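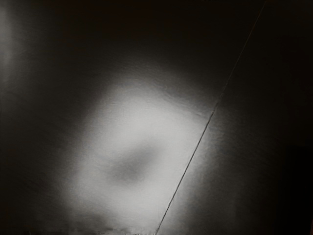
一度も作動したことのない安全装置は、ついていない安全装置と見分けがつかない、とアコスア・サルポンが朝いちばんに書いてきた。挨拶なし、絵文字なし。読んだのは台所で、パンが焼けるのを待っているところだった。パンは焦げた。うちのトースターには停止機能がついていて、これは毎朝きちんと作動する。作動するのが遅いだけだ。

返事に困って、とりあえず「見ます」と送った。この仕事を始めてから「見ます」を何回送ったか知らない。便利な言葉で、直すとも謝るとも言っていない。

で、見た。午前中いっぱい見た。

昨夜しかけておいたのは、引き出しのタスクの評価である。アームが引き出しを閉める。閉まったら成功、閉まらなければ失敗、力をかけすぎたら監視プログラムが途中で止めて「停止」と記録する。制御しているのはファルニシン、うちの学習済みモデルの今月の名前だ。薬みたいだと私が言ったら、薬みたいだから覚えやすいと言われて決まった。シミュレータはプロステックで、これは建材みたいだと思うが、私が入社する前からある名前なので文句を言う先がない。

試行は900。朝の集計を開いたら、停止の欄がゼロだった。

昨日までの私なら、ここで喜んでいる。というか、先月の私は喜んでいた。先月の報告書に「力の超過による停止は発生せず、動作はおおむね穏やか」と書いたのは私で、「穏やか」という語が気に入ってスライドの見出しにも使った。あれを消しに行かなければならない。共有フォルダの、みんなが見る場所にある。

サルポンが何を見てああ書いてきたのかは、昼前にわかった。手首のカメラの映像を早送りで眺めていたらしい。集計を信用せずに映像のほうを見る人なのだ。私は集計を信用するために集計を作った人間なので、この点では話が合わない。で、映像を開くと、灰色の面に明るいところがぼんやりあって、細い線が斜めに一本入っている。机なのか、引き出しのどこかなのか、はたまた壁なのか、絵だけではどうにも判断がつかない。カメラの前に面がある、ということしか言えない。穏やかといえば穏やかである。

これだけなら、狙いを外して何かに近寄りすぎた試行でした、で済む。済ませたかった。そこで力の記録を突き合わせてみたら、済まなかった。力がゼロなのだ。最初から最後まで、どの試行も、きれいにゼロ。引き出しが閉まった試行でもゼロ。何にもさわらずに引き出しを閉めたことになる。うちのモデルは念力を習得していた。

念力については論文にならないので、原因を探した。

監視プログラムは、シーンの中の部品を名前で呼んで、そこにかかっている接触力を読む。呼ぶ名前は設定ファイルに書いてある。ところが先月、シーンを「ボタ」に差し替えた。暗い色の机、赤茶色の引き出し、その横にクリーム色の大きな収納箱。前のシーンには箱がなく、引き出しの横はがらんとしていて、簡単すぎるという話になったからである。差し替えのときに部品の名前の付け方も変わった。監視プログラムは前の名前で呼び続けた。呼ばれた部品はもういない。いない部品を呼ぶとどうなるかというと、ゼロが返ってくる。

エラーにならない。警告も出ない。留守の家に電話して、誰も出なかったので「異常なし」と日誌につける夜警のようなものだ。

この「いなければゼロ」を書いたのは誰か。履歴を見る前から、いやな予感はあった。コメントが残っていて、「とりあえずゼロ。あとで直す」とある。「とりあえず」のあとに句点を打つか打たないかの癖に見覚えがあり、「あとで」という言葉の軽さにも見覚えがあり、履歴を開いたら私だった。去年の11月の私である。風邪をひいていたと思いたい。

正しい名前に直して、保存してあった動きを全部再生しなおした。これに4時間かかった。待っているあいだにできることは多いはずなのに、人間は進捗の棒を見てしまう。棒は見ていても速くならないし、見ていないあいだに速くなることもない。途中でコーヒーを淹れ、淹れたことを忘れ、もう一度淹れた。

結果。止めるべきだった試行が51。

51のうちの大半は引き出しの縁で、閉める途中で縁にのしかかり、そのまま下へ押している。シミュレータの机は壊れないから、いくら押しても文句を言わない。本物の机なら言う。残りはクリーム色の箱がらみだった。箱はどう見ても引き出しのすぐ脇に迫っているのに、ファルニシンは箱のことをあまり気にしていない。前のシーンで育ったせいだろうと思う。実家の広い玄関で育った人が、狭いアパートの靴箱に毎朝すねをぶつけるのと同じで、悪気はない。

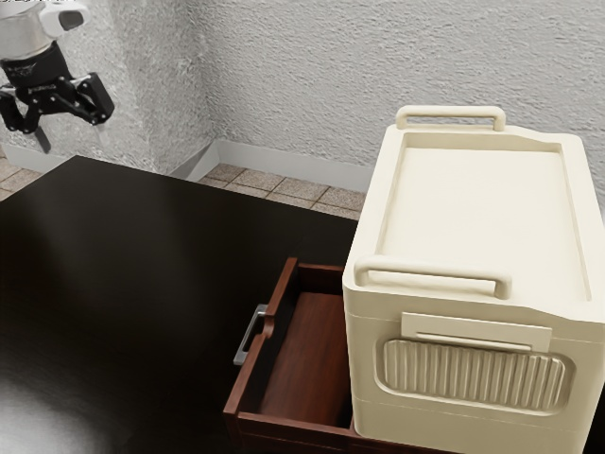
問題は、監視プログラムがシミュレータ専用ではないことだった。同じものが実機でも動いている。同じものを使うから信頼性が高い、とこれもスライドに書いた。書いたのは私です。今日はこればかりだ。

実機のほうの設定ファイルを開くまでに、たぶん三回くらい椅子に座りなおした。開いたら、実機用の名前はちゃんと合っていた。合っていたのだが、それはエルヌムの実験室の一台だけで、隣に新しく入ったほうの一台は、シミュレータ用の設定をそのまま写して使っていた。つまり、新しいほうの腕は、入ってからずっと、誰も出ない電話をかける夜警に守られていたわけである。

すぐに実験室へ電話した。こちらの電話には人が出た。

プレシャス・シャバララは話を最後まで聞いて、少し黙って、「じゃあ今から赤いボタンを押して、鍵も抜きます」と言った。押す音が聞こえた。あの音は安心する。ばちん、という、ソフトウェアがまったく関与していない音だ。私が去年の11月に何を書こうと、あのボタンは動力を切る。ボタンを設計した人と一度飲みに行きたい。

電話で確認したこと。新しい腕では、まだ引き出しのタスクは一回もやっていない。動かしたのは据え付けのときの低速の往復だけで、柵も閉めてあった。怪我人なし、壊れた物なし。来週から柵を開けて、人が引き出しの中に物を入れて、それを腕が閉める、というのをやる予定だった。来週から。人の手が引き出しのあたりにある状態で。

ここは茶化さずに書いておく。51のうちのどれか一つが来週の実験室で起きていたら、押されていたのは机の縁だけとは限らなかった。手の甲の骨がどのくらいの力に耐えるかという表は、うちの安全資料の後ろのほうに載っていて、私はそれを毎年の研修で見ている。見て、うなずいて、クイズに正解して、修了証を印刷する。修了証は机の横に貼ってある。今日は目が合うたびに気まずかった。

午後は報告書を書いた。事故報告ではなく「ヒヤリハット」の様式だ、とわかるまでにまず時間がかかった。様式は3種類あって、どれを使うかを決めるための様式が別にある。発生日の欄で手が止まった。発生はいつなのか。名前が食い違った先月なのか、「とりあえずゼロ」の去年なのか。しばらく考えて、見つけた日を入れた。9/5/23。欄の横に小さく「判明日」と手で足しておいたが、様式の係の人に怒られるかもしれない。

原因の欄には選択肢があり、「不注意」「手順の不備」「設備の老朽化」「その他」から選ぶ。老朽化にちょっと惹かれた。去年の私はたしかに老朽化していた。結局、手順の不備に丸をつけて、自由記述に、存在しない部品の力を問い合わせたときに値を返してはいけない、と書いた。読み返すと、格言としてはずいぶん地味だ。

直しにもかかった。やることは単純で、名前が見つからなければその場で例外を投げて、腕は動かさない。それと、始業時にわざと小さな力をかけて、監視がそれに気づくかどうかを確かめる。気づかなければ、その日は動かさない。サルポンの朝の一文をそのままコードにしたようなものなので、コメント欄に出典として名前を入れておいた。嫌がられそうだ。

書いて、走らせたら、今度は一歩も動かなくなった。

始業の自己診断で小さな力をかける。監視が気づく。気づいて、止める。診断なのに本気で止める。止まったので診断が終わらない。診断が終わらないので始業しない。プロステックの画面の中で、腕は机の向こうのほうに指を開いたままぶら下がり、引き出しは半分開いたまま、永遠に朝礼をしている。安全性という一点においては、わが社の歴史で最高の状態だと思う。このまま出荷したい。

シャバララに経過を送ったら、「理想の同僚ですね」と返ってきた。皮肉なのか本心なのか、あの人の文面からはいつも読み取れない。

診断中は止めるかわりに記録だけする、という分岐を足せば動く。動くのだが、それはつまり「監視が働いているのに止めない」状態をわざわざ作ることで、一年後の私がこの分岐を見つけて何をするか、まったく信用できない。診断モードのまま本番を走らせる私の姿がありありと目に浮かぶ。コメントには「あとで直す」と書いてあるに違いない。

サルポンと夕方、画面越しに少し話した。向こうは、診断は別の小さなプログラムにして、終わったら必ず監視を初期状態から立ち上げなおせばいい、と言う。初期状態からの立ち上げなおしは時間がかかる、と私が言うと、何秒だと聞かれた。測っていなかった。測ったら、文句を言っている時間のほうが長かった。その案にした。

ついでに、穏やかの件を自分から白状した。スライドの見出しのことだ。知ってた、と言われた。先月から知っていて、見出しについては何も言わず、そのかわり映像を毎晩見るようにしていたらしい。言ってくれればよかったのに、と思ったが、先月の私は言われても「見ます」と送って終わりだったろう。

シミュレーションの箱についても話した。サルポンは、箱の位置を試行ごとに少しずつずらして学習しなおすべきだと言い、私は、まず箱に当たったときの止まり方を全部見てからにしたいと言った。止まったあとの腕がどうするかを、これまで一度も見ていないからだ。止まったことがないのだから当然である。その場で固まるのか、少し引くのか。引くとして、引いた先に人の手があったらどうなのか。考え始めると、今までの評価は何だったのかという気持ちになるが、この気持ちに使える様式はない。

夜になってから、直した監視で小さい束を流してみた。最初の数本は何も起こらず、普通に引き出しが閉まった。力の欄にはゼロ以外の数字が並んでいて、それだけでちょっとありがたい。そのあと、縁にかかった一本で「停止」が出た。画面の文字が赤くなった。うれしくて、失敗した試行の画面を保存してサルポンに送った。返事は「一回見ただけですね」だった。そのとおりなので、今夜また900を流す。

寝る前に、共有フォルダのスライドから「穏やか」を消した。かわりの見出しが思いつかず、いまは空欄になっている。空欄のままだと何か隠しているように見える気がして、「修正中」と入れた。入れてから、これも「あとで直す」の親戚だと気づいたが、もう眠い。

エルヌムに送る設定ファイルの件、明日の朝いちばんに電話。新しいほうの鍵はシャバララの引き出しに入っているとのこと。それと焦げたパンの網を洗うこと。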